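3.2 Household survey

We mailed the questionnaire to 2000 addresses in Valtetano and received 1568 usable replies. Each household was asked which hot drinks it made on a normal weekday, at what time, and what they were served in. Replies from student housing in the Allside district were coded separately, as kitchens there are shared.

Tea was the most common evening drink in both groups. Coffee led in the morning, except in homes with children under two. Answers on cup size were uneven — many people gave a volume, others only a type of vessel — so we grouped them by type.

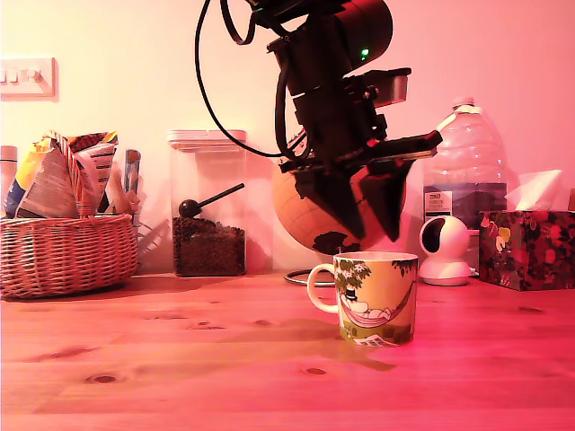
Figure 2. White ceramic mug on a wooden tabletop.

Vessel type was closely tied to how much people drank at one sitting. Households that used a mug like the white one in Figure 2 reported fewer refills than those using cups and saucers. The difference held for tea and coffee, and was smaller in the Allside replies.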